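The Prastum is a speed display sign for residential streets, and we're very fond of it! It shows drivers their speed in big amber figures you can read from well back, with a smiley or a frown underneath. 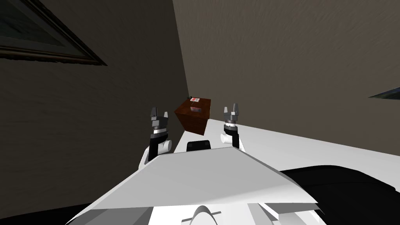

Fixing it up takes two brackets and a bit of patience (a lamp post is fine, if the council agrees). The solar panel keeps it topped up through most of the year, and the battery lifts out for charging indoors when the winter gets gloomy.

During our spring trial on Larkwood Lane it logged 3,469 passing vehicles, all sorted by hour, so residents could see when the rat-running was at its worst.

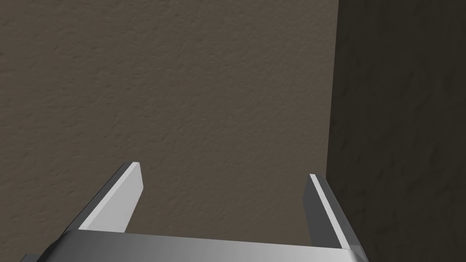 The log downloads as a plain spreadsheet – lovely for taking to a parish meeting.

- Figure height: 600 mm version or compact
- Guarantee: 3 years
- Hire: £149 a month, brackets included
- Made by De Haan, supplied with a Stallari battery

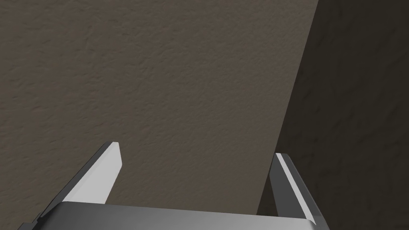

*Gripper with two fingers, facing a textured wall*

Spare brackets can be ordered separately, so one sign can move between several streets.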